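Trerkine kitchen cell: setup and upkeep

Maintainer: Revathi Kotian
Last checked: 2025-10-19

Contents
setup.txt — power-up order and homing
joints.csv — joint offsets, one row per homing run (273 rows)
faults.txt — stops and what cleared them

Power-up
Switch on the arm controller first, then the gripper. Wait for the gripper to finish its open-close cycle before homing. If homing stops at joint 2, release the brake from the pendant, move the arm clear by hand and start again.

Upkeep
Check the finger screws every 3,000 cycles. Lachlan Ngata replaced the wrist connector in April; offsets before row 452 of the old log don't apply.

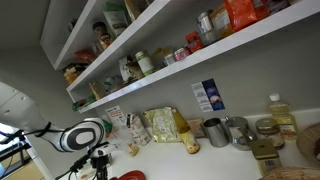

Cable slack is the thing to check before each session. Run every joint to its limit at low speed and watch for pulling. The black cables along the underside of the arm need enough loop to follow it down to the counter — too much and they catch. Keep the goods on the lower shelf back from the front edge when testing the raised poses.

Known issues
Gripper drops off the bus after a long idle. Restart it alone.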